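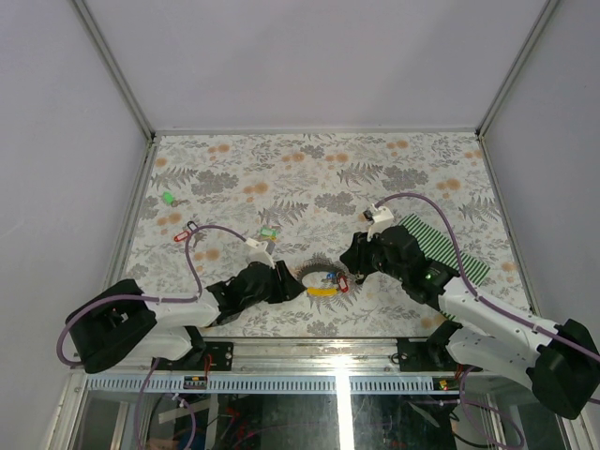

The key bench at Siltis, with both arms over the table and tagged keys on the flowered cover.

The Sorting Hour

By eight in the morning the key room at Siltis smells of brass and old coffee, and Shengli Li has already lost an argument with a machine. The argument concerned a red tag. The machine wanted it in one bin, Li wanted it in another, and the machine had it in its gripper, so that settled that.

Siltis looks after keys for landlords. It's a business most tenants never think about until they're standing in a hallway with groceries. The company holds spares for 3,000 apartments in Prasska, and every time someone moves out, changes a lock or hands a set to a plumber, a little bundle of metal and plastic comes back through the mail slot. Someone has to untangle it, read the tag, match it to a record and hang it up. For most of the company's life that someone was Li, along with three coworkers and a radio that got one station.

The arms came in April. They were set up by a small outfit called Lü, whose technicians spent the first week teaching them that a key ring is a circle with nothing in it. Li found this very funny. He found it less funny in the second week, when he was asked to do the teaching.

"I've been picking up keys since I was two," he says. "I had no idea how I did it. You try explaining your thumb."

His job title didn't change, but his days did. He used to sit at a long counter and sort by hand, with his mind on lunch. Now he lays out bundles for the arms, watches what they do, and writes down where they get it wrong. On a bad day he fills both sides of the sheet. A tag lying flat against the table is hard. Two sets hooked together are very hard. A cheap split ring that has sprung open will grab onto anything within reach, including Li's sweater, and he doesn't feel the arms should be blamed for that one.

The numbers are the part management likes to talk about. Hanyu Kong, who runs operations, keeps them on a whiteboard outside the key room, where visitors can admire them on the way to the restroom. In its first full month the bench handled 1,254 sets. It passed 145 of them back to a person, mostly for tags it couldn't read or rings it couldn't pull apart. Kong calls these "exceptions." The people who get them call them "the pile."

The pile is where the interesting changes have happened. Back when everybody sorted everything, the awful bundles were spread through the day, like bones in a fish. An easy set, an easy set, a nightmare, an easy set. Now the easy ones go to the arms and the people get nightmares from nine to five. Two of Li's coworkers asked to switch to the front desk within weeks. Kong was surprised, having assumed everyone would be glad to be rid of the boring part.

"The boring part was my break," Li says. 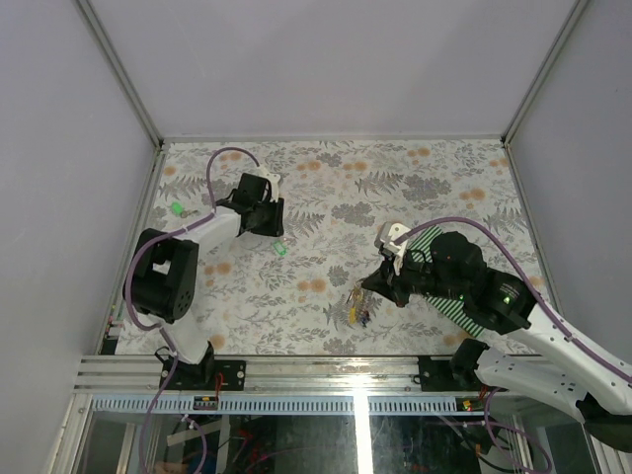 To her credit, Kong listened. She gave the key room back a share of the plain work, over the objections of a spreadsheet, and now the pile gets shuffled in with ordinary returns before it reaches a human being. The whiteboard figures dipped a little. She left the old ones up for a few days, then erased them when Li walked by and coughed.

She also stopped saying that the arms would "free people up." All four people in the key room had asked her, separately and politely, what they would be freed up to do. The answer so far includes calling tenants about overdue keys, which is a job no one was freed up to do before, and for good reason. One of them turned out to have a gift for it. She has a very calm voice and lets silence do most of the work.

No one has been let go. No one has been hired, either, and when a part-timer moved away last spring, her chair was moved to the break room and stayed there. Kong doesn't dodge the subject. Siltis would like to win the contract for Lilell, a chain of rental buildings on the other side of the river, and the plan is to handle those keys with the staff it has. Whether that counts as job growth or the opposite depends on which end of the hallway you ask.

Li, for his part, has been offered a raise and a new title, which has the word "specialist" in it. He took the raise. He is still thinking over the title, on the grounds that his mother would want to know what it meant.

I spent most of an afternoon beside him at the bench. He talks to the arms under his breath, the way people talk to other drivers. "Left. Your other left." Around three he got up for coffee and asked me to keep an eye on things. I asked what I should do if something went wrong.

"Write it down," he said, and gave me his pen.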